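Home Guides Housekeeping Linens and Clothing Contact

Folding and Storing T-Shirts: Guidance for Residence Staff

The following procedure applies to all short-sleeved garments returned from the laundry room at Skomstead Residence. It was prepared by Edit Szekeres and replaces the sheet previously kept in the linen office. Towels and bed linens are covered in separate guides.

Preparing the surface

Work on a flat, clean surface with enough open space to spread a shirt to its full width. Finished items should be stacked in a back corner, away from the working area. Check that each garment is completely dry before folding. Damp items must be returned to the dryer.

Making the lengthwise fold

1. Lay the shirt face down with the collar pointing away from you.
2. Smooth the fabric from the center toward the side seams.
3. Fold one side in toward the middle and turn the sleeve back on itself.
4. Repeat on the other side to form a long, narrow strip.
5. Take hold of the bottom hem at two points and draw it gently toward you to straighten the strip.
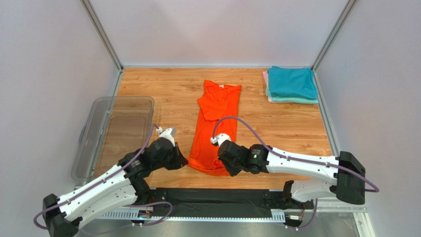
6. Bring the hem up to just below the collar, then fold once more. Shirts intended for drawers may be folded in thirds so that they stand upright.

Press each fold with the flat of the hand. Heavy cotton may need a second pass – lighter knits should be handled as little as possible, as they stretch at the neckline.

When a fold goes wrong

A shirt that has twisted or bunched should be opened out fully and started again. Attempting to correct one sleeve while the remainder is still folded generally leaves a ridge across the chest.

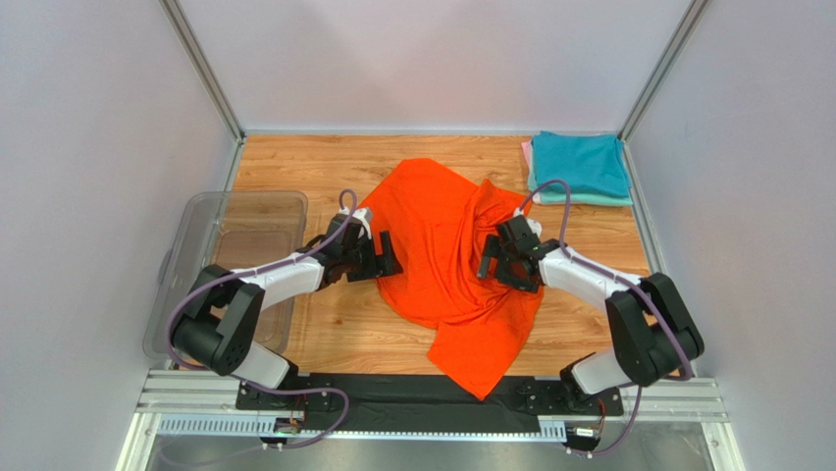
Find the collar first, then the two shoulder seams. Lift the shirt by the shoulders, shake it once, and lay it down again as described in step 1.

Stacking and storage

Place completed items with the rounded fold facing outward. A stack should contain no more than 11 shirts. Small items such as socks belong in a clear plastic bin and should not be placed on top of the stack. Shelves are restocked every Tuesday.

Questions regarding this procedure may be directed to Tamás Szalai in the linen office, extension 2878.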